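Teaching by hand vs. teaching by remote: living room tasks
Home Manipulation > Teleop and Demonstration
Page 1 of 1

flustley_fan
Joined: March
Posts: 189

Started March 19, 2019

I've been trying to teach my arm to clear stuff off the floor next to the sofa and drop it in a bin. Clothes, mostly. I started by grabbing the arm and walking it through the motion (kinesthetic, lead-through, whatever your textbook calls it) and I have a few dozen demos that way. Then I borrowed a controller setup and did the same job from across the room, looking only at the wrist camera on a monitor.

The two piles of demos don't look anything like each other. By hand I'm smooth and quick and I go straight at the thing. By remote I move like a man looking for his glasses. When I train on the hand-guided ones the arm is confident and misses. When I train on the remote ones it hesitates over everything and then mostly gets the sock.

Which do you all use for soft stuff in tight spots? And does anybody mix them?

trivia_night
Posts: 2,033

Remote. Every time.

When you're holding the arm, you're using your own eyes. You're standing there with a whole room's worth of view, and the robot gets a wrist camera and your regards. It learns that at some point in the reach, for reasons known only to you, the gripper goes left. Of course it's confident. You were confident.

Drive it from the wrist view and you're only allowed to know what it knows. The hesitation is the useful part. You're pausing where the information is bad.

Plus your forearm is in half the hand-guided footage, and it won't be there when the thing runs by itself.

oldgantry
Posts: 1,000

Disagree, with affection.

I've been leading arms around by the elbow since before it had a name with that many syllables. You can feel contact. The moment the fingers push on a cushion, you know, and you ease off. On a controller you find out about the cushion when the arm faults, or when the sofa moves.

Soft goods are a contact problem. A sweatshirt has no particular shape, so staring at it harder only gets you so far. Put your hands on the arm.

As for the forearm, wear a long sleeve in a different color every time and let the network sort it out.

trivia_night

"Let the network sort it out" should be printed on the mugs.

oldgantry

I'd buy one.

Nithin Gowda
Posts: 200

I've done both on the same task and I think you're each right about a different half of the motion.

What I settled on is remote for the approach and hand-guiding for the last few inches, as two separate skills with a handover between them. The approach is a looking problem: where's the pile, what's hard, what's soft, which way in. The grasp is a feeling problem. I tried one long demo that covered everything and ended up with a policy that was mediocre from start to finish, like a cover band.

The handover needs care. I end every approach demo at a standstill with the jaws open, and I start every grasp demo from a spread of poses near there, some of them bad on purpose. If you only start from nice poses it has never seen a bad one and it'll give you one the first night you let your family watch.

flustley_fan

How do you decide where the standstill is? I've tried a fixed height over the floor and it works until the pile's taller than the height, and then it's a punch.

Nithin Gowda

I don't use a height. I stop when I, the person on the controller, would be willing to close my eyes for the rest. Vague, but after a session or two you get consistent about it. Write down your rule in one sentence and tape it to the monitor. Mine says "stop when you can see which fold you want."

stesa_mule
Posts: 41

Longtime reader, first complaint.

I have a Stesa on the end of mine and the jaws are so chunky that by the time I can see which fold I want, the fold I want is behind a jaw. I don't know who the wrist camera was meant for. I've got a great view of the gripper. I could draw you the gripper from memory.

Anyone moved the camera out on a stalk?

oldgantry

I did. Snapped it off on a chair leg inside a week. Printed another, snapped that. The third one's still going, but the chair's been moved.

trivia_night

The jaws blocking things isn't entirely bad for training, for what it's worth. They're always in the same place in the picture, so the policy gets a fixed ruler for free. I cropped mine out once to be clever, and grasping got noticeably worse. I put them back and we don't discuss it.

What hurts is when the thing you want is dark and the gripper's dark too. Light socks, no trouble. Black leggings against a black jaw at night, forget it. Turn a lamp on, or at least collect some demos with it on and some with it off.

flustley_fan

Funny you say that, because my worst case is navy. I've been collecting evenings since that's when I'm home, and my corner isn't tidy (I have refused to tidy it, on the theory that I want it to work in my house and not in a catalog). There's the sofa on one side, a metal rack on the other, and whatever has slid down in between.

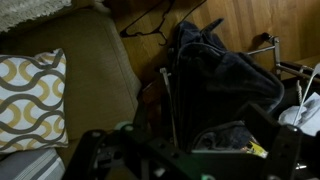
So going by Nithin's rule, do I stop there? I can see folds. I couldn't swear to what the dark heap is from that view, jacket or blanket, but there's a pointy bit standing up near the top like a collar and I'd happily pinch that. My trouble is that the straight line to it runs between a sofa arm and a lot of chrome, and there's a thin white rod right next to it that I'd get in the same bite if I came in from the left.

By hand I'd just do it. I'd roll the wrist without thinking. By remote I sat there for a while and then backed out, and I've now got a very nice demo of a robot changing its mind.

Nithin Gowda

Keep that one! Seriously. Label it as an abort and keep it in its own folder. Having a few examples of backing out cleanly is worth more than you'd think, as long as they don't go in with the successes. I mixed them once and got an arm that approached laundry and then thought better of it, over and over, all evening.

On whether to stop there, I'd say go a bit further, if only to get the rod out of the decision. Put the wrist roll in the approach half. It's a choice you make by looking, so it belongs with the looking. Then the grasp demos only have to learn down, close, feel it, lift.

oldgantry

And I'd say go by hand and take your roll with you, since that's what your arm wants to do. You said it yourself, you'd just do it. There's knowledge in that. Making yourself clumsy to match the robot's eyesight strikes me as a strange way to run a school.

trivia_night

It's the only honest way to run one. If the pupil's nearsighted you don't write small on the board and say the answer is obvious from where you're standing.

oldgantry

You get it glasses. Second camera up on the wall. Then hand-guide all you like and it sees what you see, more or less.

trivia_night

OK, a fixed second camera I'll give you. That fixes most of my objection. It doesn't fix the elbow in the shot.

zarins_workshop
Posts: 76

I use a Zariņš leader arm, the small copy you hold in your lap while the big one follows, and it sits in the middle of this argument so neatly that I assume both sides will dislike it. You move your hand in a natural way so the wrist roll comes for free, and you're out of the picture. If you make yourself watch the monitor and not the arm, you also get trivia_night's nearsightedness.

What you don't get is feel. Mine has no feedback at all. The follower could be leaning on the sofa with its whole weight and the leader is light as a spoon. I put a current limit on the follower's joints and a buzzer on the limit. The dog has left the room for good but I've stopped compressing the furniture.

Two practical things for flustley_fan:

Check your lag before you blame yourself for hesitating. I was moving like I was underwater for a month and it was a camera buffer.

Trim the dead time at the start of each demo, but leave the pauses in the middle. I cut all the pauses once to make the data look brisk and the policy started making decisions before it had arrived anywhere.

stesa_mule

What do you do about hard things in the pile? I got a clothes hanger the other day along with the shirt and it rode all the way to the bin like a hood ornament.

zarins_workshop

Separate demos for hangers. Pick it up first, put it aside, then do the cloth. If it's already tangled I count it as a success and fish it out of the bin later. My standards are low and they're written down.

Nithin Gowda

Same. And for flustley_fan's corner I'd add a rule that cables are never picked up, only avoided. Decide it before you start. If you grab one by accident, throw the demo out, even if the rest was beautiful. It'll hurt. Throw it out anyway.

flustley_fan

OK. Plan for this week is: approach by remote with the roll included, stop with the jaws open, grasps by hand from deliberately lousy starting poses, aborts in their own folder, nothing touches a cable. I'm checking the lag tonight because now I'm suspicious.

oldgantry, I'm also putting a camera on the wall. You can have that one.

oldgantry

I accept. Post the grasp numbers split by lamp on and lamp off when you've got them. I have a small bet with trivia_night about the navy.

trivia_night

It's for a mug.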